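Viltia
@viltia_notes

1/ Every few weeks a friend sends me a video of a robot folding towels and asks: so, when can I buy it? I work near these machines (I am not an engineer, I do the scheduling and the reports at Culness) and I always give a long answer. Today I will write the long answer one time and then only send the link.

2/ First, what people mean by "chores." They mean the dishes, the laundry, the floor, and the things lying everywhere. The floor is more or less solved, if you have no thick carpets and no socks on it. My own vacuum is five years old and I still trust it more than I trust myself.

3/ The dishes are half solved. The machine washes, but a person must load it, unload it, and argue with the family about the forks. When I say "half," I am being kind to the machine. The loading is the part I would pay for.

4/ Laundry is the same story. Washing is easy, drying is easy, and then comes a mountain on the bed. Towels are the friendly case because they are rectangles. Please send me a video of a robot with a fitted sheet and I will change my opinion the same evening.

5/ So what is left is the things lying everywhere. Tidying up. In my opinion this is the true exam, and it looks like the smallest one. You take a thing, you decide where it lives, you put it there. A child of three can do it (will not, but can).

6/ The difficulty is that no two things are alike. Take a tray of small objects and an empty basket next to it. For us it is one job, "move these over there." For a two-finger gripper, every object is a new job with a new grip.
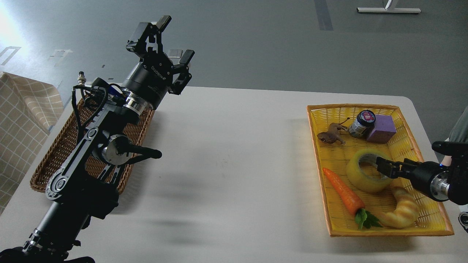

7/ Tape roll

It stands upright in the middle of the tray, and you could take it by the edge or put one finger in the hole. A person chooses without thinking. A gripper has to arrive from a good side, and then not push the roll over before the fingers close. I have become strangely interested in tape.

8/ Carrot and croissant

They are toys, so a hard squeeze does no damage. A real croissant is another matter. I mention this because people see toy food in robot work and conclude that breakfast is next. With a real one you must feel how much pressure is enough, and a simple gripper is not very talented at feeling.

9/ The little jar

It is dark glass with a black lid. Glass is smooth, and the jar has neighbors: a small animal figure on one side, a purple foam cube on the other. Two fingers need room to go down around it. In my kitchen cabinet there is no such room between any two jars, and I believe I am a typical person in this.

10/ The cube is the one I would give to a beginner. Flat sides, soft material, forgiving if your aim is a bit off. If somebody shows you a robot that moves only foam cubes, be polite, but do not cancel your cleaning service.

11/ Somebody will ask about shops. At the Kilville branch we have 60 shelf positions for small parts, and I once asked if a machine could refill them. The answer was yes, for 25 of them, if the boxes always come in the same size and always face the same way. Our boxes have never faced the same way.

12/ This is what I would like more people to understand about shop-floor work. A machine can be very good when you prepare the world for it. Preparing the world is also a chore, and at the moment a human does it. When you calculate the hours saved, please put those hours in the other column.

13/ A word on the money, because I see strange numbers in the comments. I will not guess what a home robot with two arms will cost. I only say that the question "how much?" comes before the question "who repairs it on a Sunday?" and for me the second one is more important.

14/ I also don't agree with the people who say it will never happen. "Never" was said about the floor vacuum too, by my own mother, who now has one and has named it Sebastian. She lifts the chairs for him. She says good night to him. I am careful with the word never.

15/ My personal order, from soonest to latest: floors (done), moving known objects between known places, unloading the dishwasher, wiping tables, towels, the rest of the laundry, a teenager's room. I will not put years next to them. The last one is maybe for our grandchildren.

16/ What would convince me? Not a faster video. I would like to see a machine do the same boring tray again and again, with the objects thrown in differently each time, and with all the failures left in. One good attempt tells me very little — I can also parallel park, once.

17/ And I would like it to notice when it has dropped something. A person who drops a jar stops, says a bad word, and gets the broom. I would accept a robot without the bad word.

18/ Edit, May 28, 2018: several of you asked if you should wait with buying a dishwasher until the robots come. No. Buy the dishwasher. Get the one with the tray for forks on top.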